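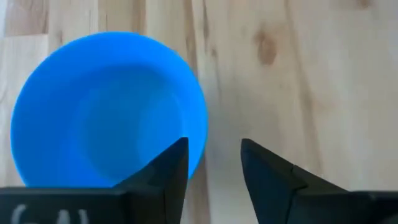 ## Bowl cell, Kostthorpe: unwanted contact between left and right arm

April, written the same afternoon. Status: open. Cell may be used in single-arm mode only.

### What happened

We were running the bowl stacking task with both arms, mixed colours, bowls placed by hand on the table. In the late morning, the left arm went down for a blue bowl near the middle. The right arm should have waited outside the shared zone until the left one was up again. It did not wait. It came in for a green bowl, and the two grippers touched at the fingers. I heard a short knock, then the right arm stopped by itself with a following error on the wrist joint. The left arm did not stop. It continued to close, and pushed against the right finger for maybe two seconds before I pressed the emergency stop.

Nobody had hands over the table. I was standing at the front with the stop button in reach, as the rule says, and I wish to keep this rule also for runs which look boring.

No bowl broke. The outer finger pad on the left gripper has a small dent, which I could feel with the nail.

### What I checked first

1. Power off, both arms moved by hand through the full travel. Smooth, no clicking.
2. Finger screws on both grippers. One on the right gripper was loose by a quarter turn. I tightened it, but I do not believe it is the cause.
3. Wrist cable of each arm, pulled gently at the plug. Fine.
4. Both base plates. Not moved, the pencil marks still agree.

After this I repeated the approach slowly, at 40 percent speed, with the fingers open and one finger on each side of the rim. I stopped the motion at each waypoint. At the grasp pose the left arm stands where it should. So the path to the bowl is good, and the trouble is in who is allowed to enter the middle, and when.

### Shared zone

The zone is a box in the middle of the table. An arm must ask for it, get it, and give it back. In the Vondilell log I found the request from the left arm at line 2,806, and the answer "granted". The right arm asked shortly after and it also got "granted". There is no release between the two lines.

At first I thought the log had lost a line. I then ran both arms with the grippers held high above the bowls, so that a second mistake would be cheap, and asked for the zone from both sides by hand. The double grant came again on the third try.
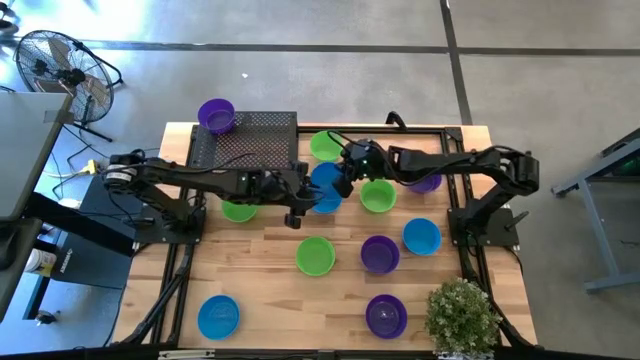
*Both grippers close together over the middle of the table, bowls spread out.*

What I understand now: the zone lock has a timeout. If the arm which holds the zone sends no sign of life for 60 ms, the lock is taken away from it, and the next one who asks will get it. This was made for the case that one program crashes and the other arm would wait forever. But the left arm is also silent while it reads the wrist picture to find the rim of the bowl. I measured this pause today. It is normally 44 ms, and for blue bowls it can be longer than the timeout. I do not know yet why blue is slower. The rim search runs a second pass when the first result is poor, so perhaps this happens more with blue. I have to look at it, not guess.

So in short, an arm can lose the zone while it is standing in the zone. It is not told. This is a design mistake and it is ours, it is not in the Pallau grippers. I had already started an angry message to Pallau about closing force and I deleted it.

### The second thing, which I like even less

The left arm continued to push after the right arm had stopped. A fault on one arm should stop both. I looked in the wiring list: the emergency button cuts both arms, correct, but the joint faults are handled separately in each controller. The link between them exists only in the stacking program, on the table with the raised shelf, and not in the pick test which I was using. 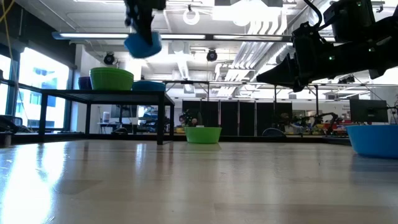 The stacking program has the link from the time when we set down bowls on the stacks and a faulted arm could still be holding one over them. When somebody copied the pick part into its own test (it could have been me, the file has no name in it), this link was left behind. I would prefer that it lives in the start-up of the cell, so that no program can forget it.

### Done today

- Lock timeout switched off completely. If a program crashes now, the other arm waits, and a person must clear it.
- Pick test removed from the start menu.
- Left finger pad changed. Old one is in the drawer, in a bag with a note.
- Paper sign on the controller: SINGLE ARM ONLY.

### To do

- Sign of life in its own thread, so the rim search cannot block it.
- An arm which loses the zone must be told and must stop.
- Cross-stop in the cell start-up, then test it by making a fault on purpose on each side, with no bowls.
- Measure the rim search for green and purple also, same light.
- Ask Kocabaş if their copy of the cell runs the same lock. They got our files in the winter. Until they answer, assume yes.

One remark for whoever continues: after the contact, the right wrist shows an offset of nearly one degree against the reference pose. I did not correct it. Please calibrate before you trust any placing result from this arm, and write the old value down first.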